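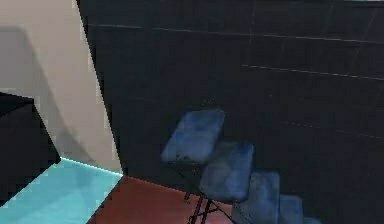

Black block beside a cream-beige wall, computer render.

Undonance extend Fledutgate ground deal

3 June 2026. For immediate release.

Undonance baseball club have agreed a new lease at Fledutgate, with an option for a further season. Old deal was up in December. Capacity stays at 3,000, average gate last year 941. Sokura remain shirt sponsor, terms not disclosed. Season tickets on sale now, 482 gone allready. Press passes via the club office.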